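Quiénes somos

14 de julio de 2018 | Texto: equipo de Lindier

Lindier prepara cajas surtidas de aperitivos envasados para oficinas, hoteles pequeños y salas de espera. El cliente elige un presupuesto y una lista de preferencias, y nosotros llenamos la caja y la mandamos. Trabajamos en una nave de 255 metros cuadrados en Gretwood, con un muelle de carga, dos mesas largas y una puerta que en invierno hay que cerrar con el hombro.

Servimos a 148 clientes fijos. Manejamos unas 70 referencias, que cambian más de lo que nos gustaría, y en febrero salieron de la nave 2.503 cajas, el mes más cargado que hemos tenido. Todas se llenaron a mano. Lo decimos al principio porque mucha gente llega a esta página después de leer que Lindier es «una empresa automatizada», y conviene aclarar de qué estamos hablando.

Qué tenemos automatizado

Los pedidos entran en Pap, un programa que nos hicieron a medida y que los agrupa por ruta, imprime la hoja de cada caja y avisa cuando falta una referencia. Antes esa tarea la hacía una persona con una hoja de cálculo y muchas llamadas. Pap la hace más deprisa y se equivoca menos en las direcciones. También ha traído un trabajo que no existía: alguien tiene que revisar cada mañana los avisos y decidir cuáles van en serio. Cuando un proveedor cambia el código de barras de un envase, el programa lo toma por un producto nuevo y bloquea media lista. Eso se arregla a mano y lleva un buen rato.

La cinta que lleva las cajas cerradas hasta el muelle es la otra parte automática. Es una cinta. Nos ha quitado mucho dolor de espalda y casi nunca sale en las conversaciones sobre el futuro del trabajo, aunque en la nave es la máquina con mejor fama.

Qué estamos probando

El proyecto se llama Udetti y su objetivo es que una máquina coja aperitivos de una mesa y los coloque en la caja. Para eso hacen falta muchos ejemplos de la tarea hecha por personas. Se usa una pinza de mano con cámara: quien la lleva coge el paquete, lo pone en la caja, vuelve a empezar, y los movimientos quedan grabados.

Entramos en Udetti con dudas y las seguimos teniendo. La demostración que nos convenció de probar se hizo con cajitas rígidas, todas iguales y bien alineadas. Nuestro producto viene en bolsas que se arrugan, en barritas con las puntas retorcidas y en sobres transparentes que, según les dé la luz, apenas se distinguen del fondo. Una persona nueva aprende a cogerlos en una mañana sin pensar demasiado en ello. A la pinza hay que enseñarle cada caso por separado, y quien le enseña es precisamente la persona que ya sabía hacerlo.

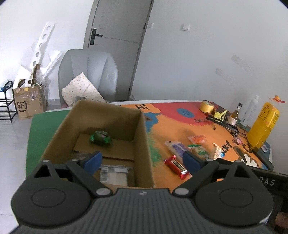

Pruebas de Udetti: pinza de mano con puntas azules, caja de cartón abierta y aperitivos sueltos sobre la mesa.

La palabra «enseñar» dio lugar a la discusión más larga que hemos tenido en la empresa. Parte de la plantilla entendió, con razón, que se le pedía ayudar a construir su propia sustitución. La dirección contestó al principio con una frase de folleto sobre liberar a las personas de las tareas repetitivas. No sirvió de mucho. Las tareas repetitivas son por las que se cobra el sueldo, y a quien prepara cajas le interesa saber qué va a cobrar cuando ya no las prepare.

Después de varias reuniones, lo que hay por escrito es lo siguiente:

- Las horas con la pinza son horas de trabajo, se pagan como tales y nadie está obligado a hacerlas.
- Las grabaciones no se usan para medir la velocidad de quien las hace.
- Si Udetti llega a sustituir un puesto, se avisará con seis meses de antelación y se ofrecerá otro puesto con el mismo salario.
- El acuerdo se revisa una vez al año, con la plantilla presente.

El tercer punto es el que más se lee y el que menos nos tranquiliza a quienes escribimos esta página. En una empresa de nuestro tamaño no sobran los puestos que ofrecer. Preferimos dejarlo dicho aquí.

Qué ha cambiado para quienes trabajamos en la nave

Por ahora, menos de lo anunciado y en sitios que no esperábamos. Las sesiones con la pinza cansan de otra manera que la mesa de preparación: hay que ir más despacio de lo que pide el cuerpo y repetir la toma cuando el gesto sale torpe. Hay quien las pide porque le cambian el día y quien las hizo dos veces y no quiere saber más. La muñeca se resiente si el turno es largo, de modo que lo partimos en bloques cortos con descanso.

También hemos empezado a hablar del trabajo con más detalle. Para grabar una tarea hay que ponerse de acuerdo en cómo se hace, y ahí descubrimos que cada cual llenaba las cajas a su modo. Unos ponen primero lo grande; otros empiezan por una esquina y van cerrando huecos. Las dos maneras funcionan. El proveedor nos pidió elegir una y todavía no lo hemos hecho, entre otras cosas porque no está claro que tengamos que trabajar todos igual para comodidad de una máquina que aún no tenemos.

En los plazos preferimos no entrar. Nos han dado ya tres fechas distintas para la primera prueba con un brazo de verdad junto a la mesa, y cada una venía con un gráfico muy convincente. Cuando esté, lo mediremos con nuestras bolsas, con las prisas de un mes como febrero y contando el tiempo que alguien pase a su lado arreglando lo que deje mal puesto. Este último dato no aparecía en ninguna de las propuestas que recibimos.

De dónde venimos

Lindier empezó en la trastienda de un comercio de alimentación que servía café y galletas a las oficinas de la misma calle. Las galletas daban más dinero que el café y ocupaban menos. Cuando la trastienda se quedó corta nos mudamos a Gretwood, donde seguimos. El nombre era el del comercio y lo conservamos porque el rótulo ya estaba pagado.

No tenemos departamento de innovación. Las decisiones sobre Pap, la cinta y Udetti se toman en la misma mesa en la que se decide el turno de vacaciones, y suelen tardar más o menos lo mismo.

Visitas y contacto

Recibimos visitas de clientes y de centros de formación profesional con cita previa. Se puede ver la preparación de pedidos y, si ese día hay sesión, también el trabajo con la pinza. Pedimos que no se grabe a las personas sin preguntarles antes. Quien venga a vendernos un robot será bien atendido, pero tendrá que traerlo y probarlo con nuestros envases, incluidos los que se arrugan.

También en esta sección

Cómo elegimos las referencias de cada temporada
El acuerdo interno sobre Udetti, texto completo
Pap: avisos frecuentes y qué hacer con ellos
Trabajar en Lindier: turnos y vacantes
Preguntas sobre entregas y devoluciones

Última actualización: febrero de 2019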